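Section 12. Comparing finger sets on loose material

Use this section when you want to know which finger set suits a job with small, loose pieces. It covers the Skalberg wrist controller with either the Aerts curved fingers or the Nevwood slotted fingers. Allow one work session per finger set. Firmware 3592 or later is required.

12.1 Check the closed position

1. Turn on the controller and wait for the ready message.
2. Clear the table within reach of the arm.
3. Open the Fingers menu and choose Close, Slow.
4. Look at the wrist camera view before you go on.
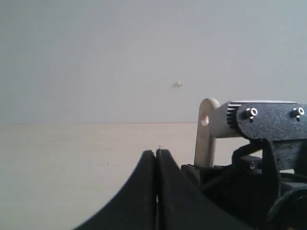

Finger alignment has to be checked every time a set is changed, even if the same set was used the day before. Run the close command twice and compare the two views. With curved fingers, the rounded tips should come together near the middle of the view, and a narrow slit of light between them is acceptable. If one tip sits higher than the other, open the fingers, loosen the finger mounts, and seat them again. Do not correct a crooked finger by raising the closing force.

CAUTION: Keep hands away from the gear at the wrist while the controller is on. It can move without a warning tone.

12.2 Run the pickup trial

1. Pour the pale grains onto the table first and spread them by hand into a low patch.
2. Drop the pellets on top. Do not stir.
3. Set the closing force to 23 percent.
4. Move the arm by jog control until the fingertips are a short distance above the pile. Save this point as START.
5. Choose Trial, Loose Material, and press Run.
6. Write down the result in the trial sheet under the name of the finger set.

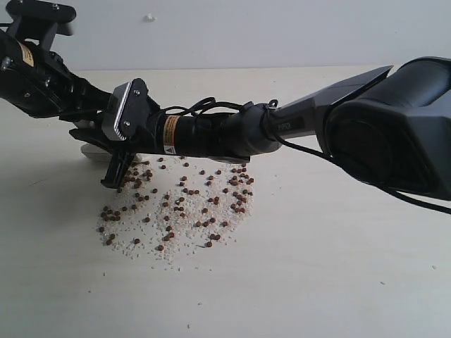 Figure 12-2. Slotted fingertips above the pile.

NOTE: Check the cable before each run. It must have enough slack to follow the wrist through its full turn, and the clip must be closed. A tight cable changes the readings and will wear through in time.

If the controller shows code 51, the fingers met something hard before reaching their set depth. In most cases this is the table. Raise START a little and run the trial again. Repeated codes at the same height mean the table height has to be entered again (see Section 9).

12.3 Run the brush trial

The brush trial uses the same material, so there is no need to pour a new pile. It compares how each finger set holds a flat tool.

1. Move the arm to the park position.
2. Lay the brush flat to one side of the pile, with the handle toward the wall. Leave open table between the brush and the pile.
3. Choose Trial, Tool, and set the grip point on the wood, above the metal band.
4. Press Run. Stop the trial if the brush turns in the fingers.

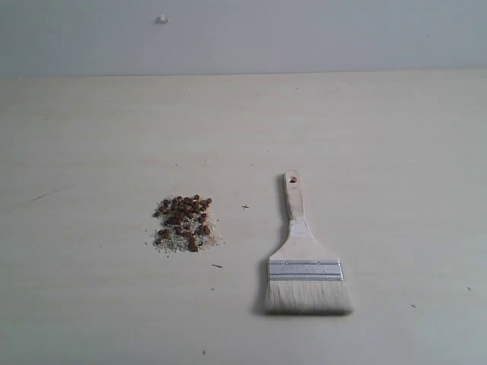
Figure 12-3. Flat brush and mixed pile, arm out of view.

Do not set the grip point on the bristles. The fingers will close fully and the controller will report an empty grip.

Sweep up all grains before changing fingers. Grit in the finger mounts is the usual cause of a failed check in 12.1.

Trial sheets for Prarnonau sites go to Jasper Verschueren. Include the firmware number and the closing force.

Section revised 24/08/2023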